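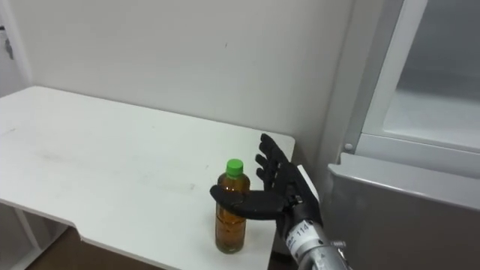 Issued by the Orkent press office
Text: Samira Rawashdeh
April, for immediate release

Orkent publishes handling code for humanoid robots in kitchens and small offices

Orkent has published a code of practice for humanoid robots that pick up, carry and put down everyday objects in rooms built for people. The code covers walking robots with jointed hands working at tables, worktops and domestic appliances. It can be used free of charge by any test room or supplier.

The text was drafted at the Erkby test site over 11 months. It draws on 678 logged handling trials, almost all of them with drink bottles and other closed containers.

Part one deals with the approach. A hand must be fully open before it comes within 100 mm of the object, and the robot must hold still at that point until the grip has been checked. Containers of liquid must be capped. Objects standing near a table edge are treated as a separate class, with a lower arm speed.

Part two deals with the room. Cables running from the robot to the floor must be kept out of the walking path, and their route must be written down before each session. No person may stand within reach of either arm while the motors are live. An arm that has no part in the task counts as live.
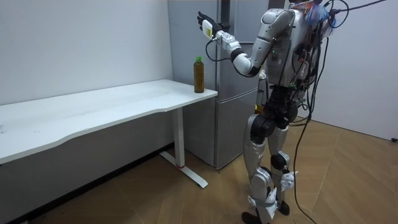

Brunda, which commented on the draft, asked for the cable rule to go further. Dima Khoury wrote that a written route is of little use once the robot has turned round, and that the check should be repeated after every change of stance. Orkent has accepted this for turns of more than a quarter circle. Smaller turns will be looked at in the next revision.

Part three sets out limits for work above table height. Glass may be handled there only if the floor below is clear, and the robot must keep both feet planted while the hand is closing or opening.
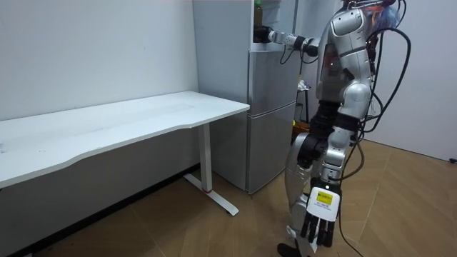 The height limits apply to placing as well as to picking up. A release counts as complete when the hand has opened, drawn back and stopped. Any contact after that point is logged as a fault, including contact that moves nothing.

Sites that adopt the code are asked to keep trial records for 300 days. A record form supplied by Sleiman is printed as Annex B, and sites may use their own form if it holds the same fields.

Copies of the code and both annexes are available from the Orkent press office. Comments on the first edition should quote the clause number.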